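Speaker notes: what went wrong with the Plustine door task
Zunport internal talk, 4 slides

Slide 1. The setup
Say up front that this all happened in simulation. No hardware was damaged. The task was to open a toaster oven door by its handle. We ran 3495 episodes in February on the Yen build.

Slide 2. The fault
In 282 episodes the arm kept pulling after the door had reached its stop. The force limit was set, but the controller only read it during the approach phase. Once the grasp flag went true, the check was skipped. Pause here. People will ask why the tests passed. The tests covered the approach only.

Slide 3. Where it shows up
The fault depends on where the fingers meet the handle. Near the end of the bar, the grasp flag can flip before both fingers are seated.
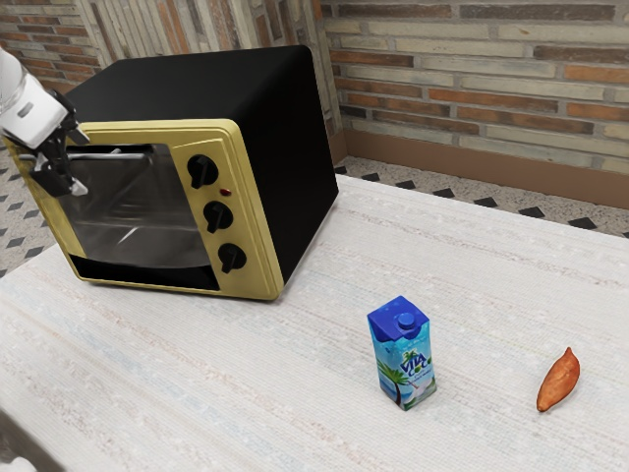 The log marked these runs as successes, so the error went into the Matano training set as well. We pulled that set and have not put it back. Mention that the loose items on the table made no difference to the failure rate.

Slide 4. Changes
The force check now runs in every phase. A run that goes over the limit stops and is logged as a failure. We repeated 1378 episodes with the fix and saw no overruns. The real arm stays locked out of door tasks until the bench test is signed off. Take questions.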